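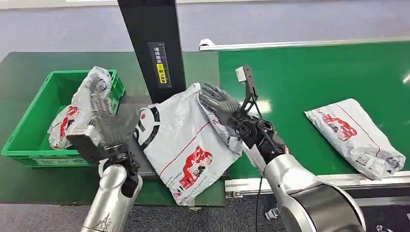 Green crate with white parcel bag, work area.

Notebook entry, November, Sunday. Paper Conservation Workshop, Plirley building. Entered by R. Dlamini. Present: R. Dlamini, S. Pan. B. Mkhize joined at 2:15 p.m.

Subject: Wheat starch paste, second series, for the lining of the Rerkanmont survey maps.

The purpose of the session was to compare three paste preparations before any further work is carried out on the Rerkanmont sheets. The first series, recorded by Khanyisile Mthembu earlier in this notebook, was set aside when the test strips cockled along the grain. It was agreed at that time that the fault lay either in the dilution or in the short soaking period, and that both should be examined again separately.

Preparation A. One part starch to four parts deionized water by volume, soaked overnight, cooked in the double boiler with constant stirring. The paste turned translucent and pulled away from the spoon in a sheet. Cooled covered, then strained through the horsehair sieve twice.

Preparation B. Same proportions, soaked for one hour only. Cooking time identical to A. The paste was noticeably grainier at the first straining and a third straining was required. Some waste.

Preparation C. One part starch to five parts water, soaked overnight. Softer set. Strained twice without difficulty.

All three were thinned to the consistency of skim milk for lining and brushed onto medium-weight kozo tissue. Test strips were cut from the discarded margin of sheet 62, which Anathi Mofokeng released for this purpose in writing (see correspondence folder). Strips were lined in both grain directions, placed between polyester web and blotters, and put under boards with the usual weights. Blotters were changed after 20 minutes and again after one hour.

Observations at 4:40 p.m. These are provisional, as the strips had not finished drying.

A, with the grain: flat. Good contact across the full strip.
A, against the grain: slight curl at one corner. Contact good.
B, with the grain: two small raised spots, consistent with lumps in the paste.
B, against the grain: curl along the long edge. Not acceptable.
C, with the grain: flat. Lining lifts at one end under light pressure from the spatula.
C, against the grain: flat. Contact to be checked again when dry.

Ms. Pan is of the opinion that C would perform adequately if brushed out more heavily, and wishes it noted that the lifted end may reflect uneven brushing on her part. I have recorded the result as found. A further strip of C is to be prepared by a different hand.

Humidity. The chart recorder showed a rise during the afternoon, beginning shortly after the door to the wash room was propped open. Mr. Mkhize closed it on arrival. Staff are reminded that this door is to remain shut whenever material is under weights. The recorder pen is also running faint and should be replaced before the next chart is fitted.

Supplies. Starch from the current Cerkby bag is sufficient for two more series. The Mtshali blotters are thicker than the previous stock and take up water more slowly. Changing times established with the old stock should not be assumed to apply. One box of the old blotters remains on the upper shelf and is reserved for sheet 505, where the green wash has already shown some sensitivity to moisture.

Solubility of the green wash on sheet 505 was spot tested at three points with a damp swab. Slight transfer at the river margin, none at the title or the scale bar. No aqueous treatment of this sheet is to proceed until Ms. Mthembu has reviewed the result.

Next steps:
Leave strips under weights until 9 a.m. tomorrow, then examine in raking light.
Repeat C, heavier application, brushed by Mr. Mkhize.
Discard remainder of B.
Label and refrigerate A and C. Neither is to be used after the third day.
Wash the horsehair sieve in cold water only. Starch was found dried into the rim this morning.

Initialed: R.D., S.P.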